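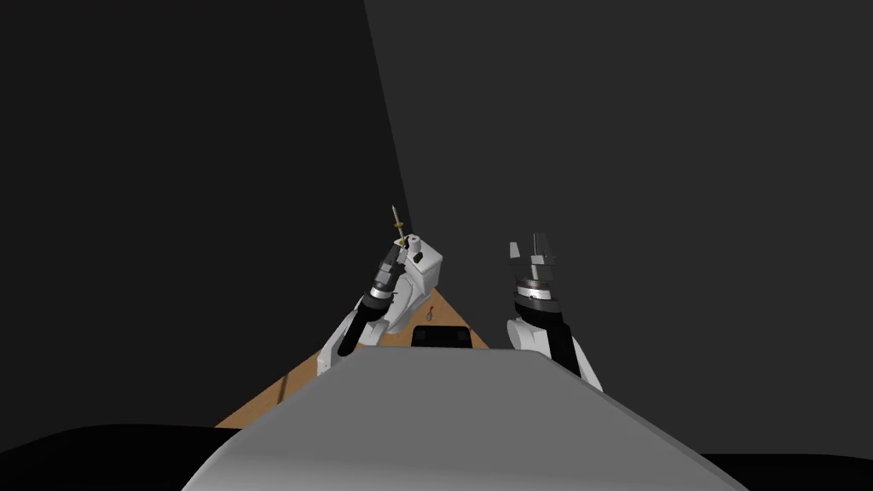

The two-armed robot in the Noritz practice program, with a rod held in its left gripper.

Robots That Practice on a Computer
A guide for young readers from the Vanisbridge Science Library

Many people learn a new skill by practicing it. A pianist plays scales. A swimmer does laps. Robots must practice too, and a great deal of that practice now takes place inside a computer. This guide explains how such practice works. It also describes the Noritz Classroom Kit, which schools and libraries may borrow from the Vanisbridge Science Library beginning 11 August 2025.

What is a simulation?

A simulation is a make-believe place built by a computer. It has rules, just as the real world does. If a simulated bottle is pushed too hard, it tips over. If a simulated gripper lets go of a rod, the rod falls. The computer works out each of these movements using math.

Engineers like simulations for several reasons. A robot that bumps into a table in a simulation does not break anything. A lesson can be started again in a moment. The robot can also try the same job many times without anyone having to set the table again.

What is in the kit?

The Noritz Classroom Kit contains a program for the school's own computer, two hand controllers, a printed workbook, and a set of 9 lesson cards. There is no real robot in the box. All of the work is done on the screen.

The program shows a robot with two arms. At the end of each arm is a gripper, a kind of hand with two fingers. The fingers move apart to open and move together to close. Each hand controller guides one arm, so two students can share the robot. They will need to talk to each other and take care that the arms do not collide.

The first lesson cards are simple. Students open a gripper, close it, and turn the wrist. Later cards ask for more. In Lesson 4, called "Pass It Over," one arm must give an object to the other arm in midair.

Why is passing an object hard?

Try passing a pencil from one hand to the other with your eyes closed. Most people can do it, because skin and muscles tell the brain where the hands are. A robot needs to be told this in another way. It uses sensors, which measure how far each joint has turned. It may also use cameras.

The order of the steps matters as well. The second gripper must move to the right place and close before the first one opens. If the first gripper opens too soon, the object drops. If it stays closed too long, the two arms pull against each other.

The program lets students change the view. They may look at the robot and its table together, or they may choose a close view, where the fingers of one gripper appear large and near. 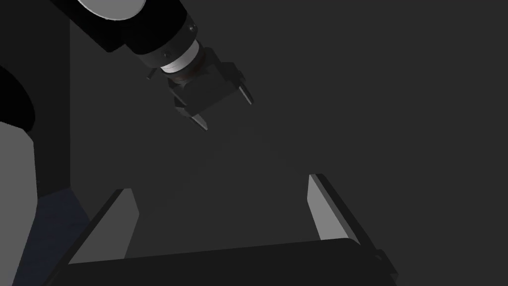
Can a robot use what it learned in a simulation when it works in the real world?
Often it can, although it usually needs some extra practice first. Real tables may be slippery and real objects may bend, and the computer does not copy every one of these details perfectly.

How was the kit tested?

The kit was tried in June by 187 students at the Sison and Bradberg branch libraries. The library asked them to complete the first lessons and then to write down what they found easy or difficult. Many students wrote that turning the wrist was the hardest part. The workbook now has an extra page on this skill, with drawings that show which way to move the controller.

Some younger students found the controllers too wide for their hands. Noritz offers a smaller pair, which must be requested when the kit is reserved.

How can a class borrow the kit?

A teacher or librarian may reserve the kit at the front desk of any Vanisbridge branch. The loan lasts for 4 weeks and there is no charge. The kit weighs little and fits in one carrying case. Please check that both controllers and all of the lesson cards are in the case before it is returned.

Words to know

Gripper: the part of a robot arm that holds things.
Joint: a place where a robot arm can bend or turn.
Sensor: a part that measures something, such as distance or movement.
Simulation: a make-believe place or event made by a computer.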